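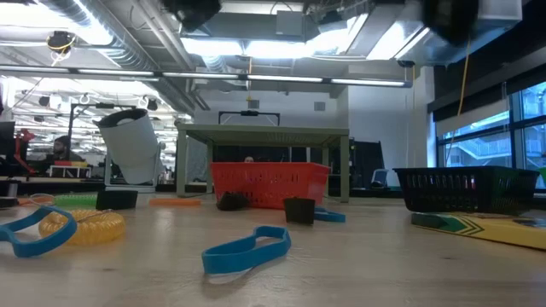

Frequently asked questions: the Warari bench rules for shared manipulation work

The Warari bench rules set out how a tabletop cell is prepared, run and left at the Nulten and Undden sites. They cover layout, object handling, people in the area and record keeping. They do not cover robot installation or guarding. A bench with rubber loops, coiled tubes and slotted baskets spread over the tabletop falls under Section 2 (mixed small objects), and the layout rules in that section apply in full.

Who has to follow the rules?
Anyone who runs, resets or supervises a cell. Visitors who only watch are covered by Section 5.

Which version is current?
The February revision. Runs logged under the earlier text remain valid and do not need to be repeated.

Do objects have to be in marked positions before a run?
Only if the task sheet says so. For free-placement tasks, objects may lie anywhere on the tabletop that the arm can reach without touching the frame. An object that overhangs the table edge is moved inward before the run starts.

Are soft and flexible items treated differently?
Yes. Loops, bands and ribbed tubing change shape between grasps, so they are not reset to an exact pose. Record the item and its zone on the bench map. Replace an item when it is torn or no longer returns to its normal length.

Can baskets of different colors be used in the same task?
Yes, if the task sheet names the target basket by color. Two baskets of the same color may not be used unless each carries a label.

How close can people be while the arm is powered?
Seated work elsewhere in the room is allowed. No one reaches over the tabletop until the arm is in hold and the operator has confirmed it out loud. This applies to short resets as well.

What is checked at the gripper before the first run?
Fingertips, fasteners and travel, with the jaws open and the tabletop between them clear.

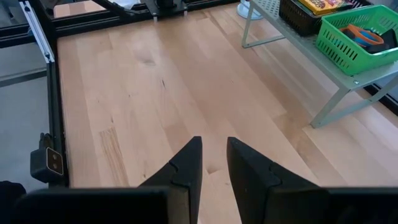
Gripper fingers open over a clear section of tabletop, with storage baskets on the rack at right.

Close the jaws once at low speed and confirm that the tips meet evenly. A visible offset is corrected before work begins. The wrist camera view is saved with the check record, and both fingertips must appear in it.

Can tools be kept on the rack?
Yes. Scissors and other hand tools go in a basket on the shelf, never loose on the tabletop. A rack that stands on the table is entered on the bench map as a fixed obstacle, including its legs and braces.

What about cameras attached to the frame?
They are not moved during a session. If one is bumped, stop, mark the last run as suspect and repeat the calibration check.

How long can an operator work without a break?
Two hours. After that the operator hands over or logs a rest period of at least 18 minutes.

Which form do I use?
Form 13 for daily checks and Form 68 for incidents, including minor contact with the frame or rack. Both are kept in the Pisharody log system. Paper copies are accepted when the system is down and must be entered by the end of the next shift.

Can a site add its own rules?
A site may add stricter rules. It may not relax anything in Sections 2 through 5.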